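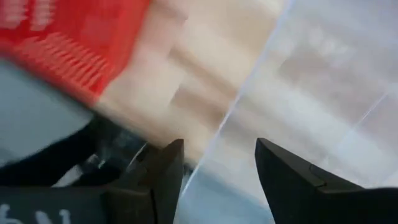

The Tarnero Open Day is a yearly public event held each September at the Tarnero robotics workshop in Rirkbridge. Visitors can watch robot arms sort and pack everyday goods at close range, talk with the people who program them, and try guiding an arm by hand. It is best known for its packing demonstration, a lively and often surprisingly tense session that draws the largest crowd of the day.

Packing demonstration

The demonstration runs on 2 benches, named Pumar and Duan after the software projects first tested on them. Each bench has one arm with a two-finger gripper and a small camera at the wrist. The camera view is shown on a large screen, so visitors get the gripper's own view of the goods as it moves in. Printed packages, padded items and clear plastic bags are mixed together on purpose. Clear plastic is the great favorite with regular visitors, as it bends, shines and lets other things show through, and a good grasp on a bag usually gets a cheer!

A session lasts 50 minutes and includes a question period. Staff stop the arm whenever someone asks to see a move again at slow speed.

Hands-on area

In the hands-on area, visitors steer a smaller arm with a pair of handles and try to lift a bag into a tray. Each person gets 4 tries. Children are welcome with an adult, and many of them pick up the handles faster than their parents do.

History

The first open day had 63 visitors and a single bench, Pumar. Duan was added the following year, along with the big screen. Sessions were once held only in the morning, but an afternoon session starting at 2 p.m. is now part of the program.

See also

Pumar (software)
Duan (software)
Rirkbridge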